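Ticket 1833 - Flurkalis yellow shelving, shelf order
Opened 3/28/26 by Zdenka Omerović
Status: waiting on reply

Problem: the black shoe-shaped parts keep getting put back on different levels, and people picking for Drandarura lose time looking.

Tried: moved them to the top level. Too high for two of us to reach.

Now: parts go in a row on the shelf below that, openings all facing the same way. Small tools stay one level down - the orange-handled screwdriver is there already.

Still to do: labels for bay 8.
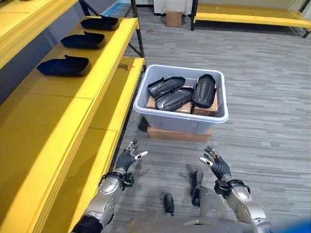
Anathi Mnguni: Fine with that order. Please leave the ticket open until the labels are on.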